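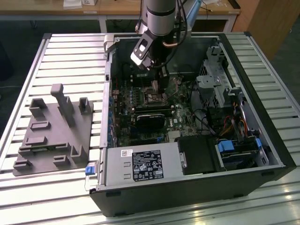 Workshop > Galleries > Desktop towers, opened

Search galleries Go

Desktop towers, opened

The Jerdale workshop takes in office desktops for repair and for parts. This gallery covers towers at the first stage of strip-down: on the side, panel off, nothing yet unplugged. Notes are by Nyokabi Kaijage, with corrections from Mwangi Kashindye.

Tower, Dell board, black outer shell
Laid flat with the open side up. The inner chassis is light grey metal and the board is green. Blue marks the release tab on the power supply and the tabs on the drive carriers.

Graphics card
Comes out before any work on the board. Undo the bracket at the rear of the case first, then release the slot catch and lift the card straight up — rocking it end to end strains the slot.

Power supply
Long, narrow unit along the lower part of the case. Copy the figures from the rating label on to the job sheet before removal. The barcode sticker stays on the unit; Plosia stock records are matched to it, and 26 units were booked in without one in February.

Cables
Red, yellow, orange and black, bundled by the drive cage. Pull by the plug, never by the wire. Cable ties are cut with flush cutters and the ends go in the metal bin, as loose ends were found in 7 finished cases last year.

Small heatsink
Silver, towards the lower right of the board. Leave in place unless the board is going for scrap.

Drives
Carriers go back in the bay they came from. Drives for wiping go to Awuor Ondieki in a padded tray, job number facing out.

Screws
Sorted by thread at the bench and stored in tubs of 1,000. Mixed tubs are returned to whoever filled them.

The Mrema gallery has cases with the board removed. Set 198 (small form factor) is being relabelled and will be back when Chepkoech Magesa has checked the part numbers.

Contact the workshop | © Jerdale | Back to top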